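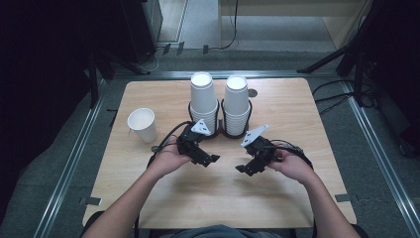
Opening. Thanks for having me. I'm going to talk about the college tennis team's doubles season, and mostly about how we practiced for it. Start with grip, the part of doubles practice we used to skip. Both hands matter on a return. Look at the two hands on the slide, each closed around its own handle, set up like mirror images of each other. I ask players to do that with two rackets before they hit a ball. Forearms level, same pressure left and right. Hold it, relax, do it again. Four minutes is enough.

Next, the numbers. We logged 1,399 practice returns between November and the conference meet. Every one was written down as in, out or net. We did not track speed. Players asked for it, and I said no, and I would say no again. Speed made them swing bigger.

Our record that season was 13 doubles wins in 28 matches. That is a losing record. I want people to have it early in the talk so they don't sit there waiting for it. The year before we did worse, mainly on second-serve returns.

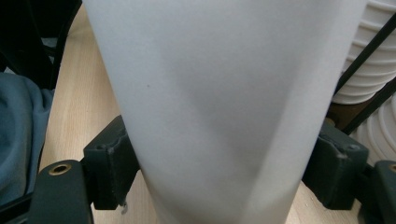 We lost two close ones at the Lornard Invitational, both after leading. In both we stopped talking between points. After that I made talking a rule in practice. The net player says where the serve is going, and the server repeats it. If they forget, the point is replayed. It feels slow for a couple of weeks and then it stops feeling like anything.

(Pause here. Ask how many coaches in the room chart doubles at all.)

Pairings. We changed partners too often in the fall. By the Berrada meet we had settled on three teams and left them alone. Number two doubles was a baseline player with a net player who could not stay back, and they were our best team by spring. Number one was two big servers who both wanted the middle ball. We gave the middle to whoever was crosscourt from the hitter – not a perfect rule, but they quit running into each other. 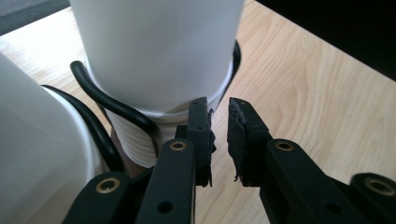
Travel. Skip this part if we are short on time. The drive to Plosia took most of a day, and we played at 8 a.m. the next morning. We now get there early enough to hit for half an hour the night before. If the courts are closed, we do the two-racket grip work in the hotel hallway.

Equipment. Duder indoor courts play faster than ours, so we string a little tighter that week. Bring a spare racket strung the usual way in case a player hates it.

Last item is the practice chart. Copies are on the table by the door. It has one row for each return and a space for the partner's name. Change the columns if you want to. Questions.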